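Stacking container

A stacking container, also called a stack-and-nest box or, in the older trade literature, a transit tray, is an open-topped rigid plastic vessel used to store and move loose goods. It is distinguished from the crate by its closed walls and from the tub by a rim or set of lugs that carries the weight of the container above.

Origins

Early containers of this type were made of pressed steel or wood and were used mainly in bakeries, fish markets and engineering works. Steel was strong but heavy, and wood was hard to clean. Moulded plastic versions replaced both in most trades once large injection presses became common. The works at Hollitz was among the smaller producers to change over completely, and its last steel pattern, the Farnalmont, was kept in the catalogue for spare lids only.

Materials and manufacture

Most containers are moulded from high-density polyethylene or polypropylene. Polyethylene resists impact better at low temperatures; polypropylene is stiffer and holds its shape in hot washing. Colour is added as a pigment concentrate before moulding, so it runs through the full thickness of the wall and does not flake. The inner walls are given a slight slope, known as draft, which lets the part leave the mould.

Surface finish depends on the polish of the mould. A glossy finish releases dirt more easily than a textured one, but scuffs and fine scratches show more clearly on it, particularly under overhead lighting.

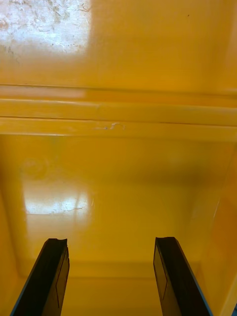
Oona Kauppinen disputes the usual preference for gloss, arguing that a lightly textured wall hides wear for longer and that buyers discard sound polished containers on looks alone. Heikki Räsänen takes the opposite view on hygiene grounds - his survey of 317 containers at Koskela found that residue stayed longest in textured corners.

Colour coding

Colour is widely used to separate goods or departments. No single scheme applies across all trades, and a colour that marks raw ingredients at one site may mark waste at another. The Wurnau scheme, revised on October 30, 2018, assigns colours by cleaning route and leaves the contents to a written label.

Wear and disposal

Service life is normally stated in wash cycles. Almost 4,000 cycles have been recorded for polypropylene containers in indoor use, while those kept outdoors fail much earlier through exposure to sunlight. Cracks at the rim are grounds for withdrawal - surface scratches are not, except where food is carried uncovered. Withdrawn containers are ground and remoulded, usually in darker colours.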